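January 10, 2023

The spreadsheet for the second bench now has 14 tabs, one of which is called "final" and one of which is called "final use this." I made both and trust neither.

Back in October I asked Kurnmont for a quote on another two-arm setup, same as the one we run now. The arms came out where I expected. What got me was everything else: rail, mounting plates, cables, spare fingers, and $244 for "packing materials," which I assume means the crate is upholstered.
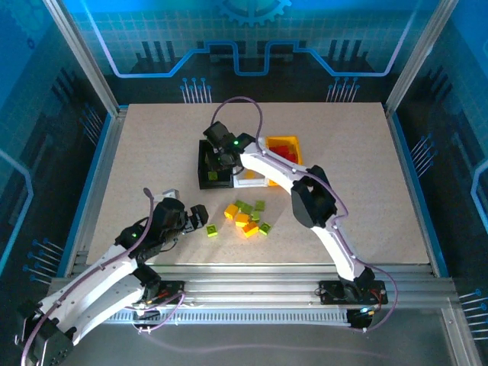

*Block sorting on the current bench. Black, white and yellow trays of opinion to follow.*

Sze-wing Shek thinks we should skip the enclosure and buy better grippers. I think we should buy the enclosure, having spent a winter chasing lighting problems before we had walls. We've agreed to price it both ways – hence tabs nine through 12.

Nolto will sell us plain rail by the length, cheaper, if we drill it ourselves. I have seen us drill things. I put in a line for a spare length.

Blocks and trays are the one part of the budget I enjoy. A bag of 100 costs less than lunch, and I've asked for 2 bags. Cables get their own row this time, with a number in it I'm embarrassed to show anyone.

Still waiting on Admasu for lead times.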